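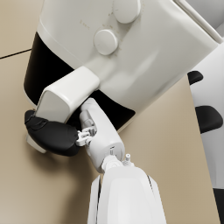 Figure 2. Simulated view of the drawer task in the Tidolbridge kitchen. The black fingertip pad is against the underside of the appliance handle.

4.2 Opening and closing a countertop appliance

The second group of trials concerned a small kitchen appliance of the air fryer type, with a handle at the front and two round control knobs on the housing. We chose it for the Tidolbridge set after the cupboard door and the dish rack described in Section 4.1, as it asks for a kind of movement that neither of those requires. A cupboard door turns about a fixed hinge and will guide the hand once it has begun to move. A drawer of this kind must be drawn out along a straight line, and a small error in direction is enough to make it bind against its sides. People correct for this without noticing. The controller has to be given some means of doing the same.

All trials reported in this section were carried out in simulation. The kitchen model was prepared at the Skulalley laboratory and run with the Daza controller, in the version frozen in October. The friction of the drawer and the starting position of the appliance were varied between trials. The controller was not told either value and received only camera views, joint positions and an estimate of the force at the wrist.

Two ways of taking hold of the handle were compared. In the first, the fingers close on the handle from either side and pull. In the second, the handle is approached from below and a fingertip is hooked beneath its lower edge, as in Figure 2. The hooked approach leaves the handle free to turn slightly on the pad, so that an error in the angle of the wrist is not passed directly to the drawer. It also brings the wrist very close to the front of the appliance, and the path planner must allow for this from the start of the movement.

We ran 216 trials, divided equally between the two approaches. A trial was counted as a success if the drawer was fully open within 90 seconds and the appliance had not been moved from its marked area on the worktop. The second condition proved to be the stricter one. With the closed grip, the most common failure was that the drawer bound and the whole appliance was dragged forward. The controller read this as progress, as the handle was moving towards the robot in the expected way, and continued to pull. Under the hooked approach this was seen less often, but a different fault appeared in its place: the pad slipped from the edge of the handle when the pull began too quickly.

Slowing the first part of the pull removed most of these slips. The cost was time. Several trials that would have ended well under the earlier setting ran past the limit and had to be recorded as failures. We considered extending the limit and decided against it, so that the figures could be set beside those for the other kitchen tasks. Readers who are more interested in whether the drawer is opened at all than in how long it takes should consult the full table in Appendix B.

Closing the drawer was tested separately and gave less difficulty. A push at the centre of the handle was usually enough, although the controller often stopped a little short. The force estimate rises as the drawer nears the end of its travel, and the stopping rule was set with fragile objects in mind. A drawer left slightly open may prevent an appliance from starting, and we have therefore treated such cases as failures – a stricter reading than the one used in the earlier Endorard study, where a gap of a few millimetres was accepted.

The control knobs were left out of the present trials. Turning a knob to a chosen setting requires the printed marks around it to be read as well as the knob to be held, and small marks are a known weakness of the vision module. A complete cooking task would need both, together with the handling of hot food. None of these has yet been attempted with Daza.

The results bear on the wider question of this paper in a limited way. Opening a drawer is a minor step in preparing a meal, and most adults would not think of it as work. For a machine it still depends on the choice of contact point, the speed of the first movement and some means of telling a moving drawer from a moving appliance. The last of these remains unsolved in our system. A second camera placed to the side of the worktop would probably help, and trials with this arrangement are planned at Skulalley before any transfer to a physical kitchen.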